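Speaker notes: buying a share in a charter yacht
Waltside boat owners' evening, October

Slide 1. Welcome and what the talk covers

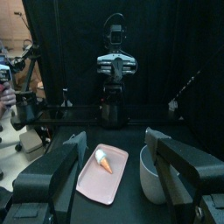
Start on time, 7.30. Say who the talk is for: people who have chartered a few times and are now thinking about buying in. Not a sales talk. Questions at the end, but stop me if a term makes no sense.

Slide 2. The boat we will use

Grandora, a motor yacht kept at Kneath. Sleeps eight in four cabins, with two crew. Steel hull, refitted engines, new generator. She is owned in 13 equal shares. Each share gives three weeks a year, and the rest of the calendar goes to charter and yard time.

Slide 3. What a share pays for

Berth, insurance, crew wages, winter lift-out, safety gear. Fuel is extra and paid by whoever is aboard. Last season the engines ran for 200 hours, and owners' trips made up 80 of those. The rest was charter.

Pause here. People usually ask about fuel while the boat is sitting at anchor. The generator burns it too, and it goes on the same bill.

Slide 4. The monthly bill

Each owner pays £1,805 a month. Charter income is set against this at the end of the season and any surplus goes into the repair fund. Do not promise a payout. There was none in the first two years.

Slide 5. Choosing weeks

Owners pick in turn and the order reverses each year. August goes first. May and late September are easier to get and the berths are cheaper. Swaps are allowed if both owners tell the Tranik office in writing.

Slide 6. Survey and papers

Ask for the last out-of-water survey, the hull thickness readings, the engine logs and proof that VAT was paid. Read the co-ownership agreement twice, mainly the part on selling. On Grandora the other owners get first refusal for a month.

Slide 7. Leaving

Shares can take a year to sell. The monthly bill carries on until the sale goes through.

Leave slide 4 up during questions. Handouts are by the door.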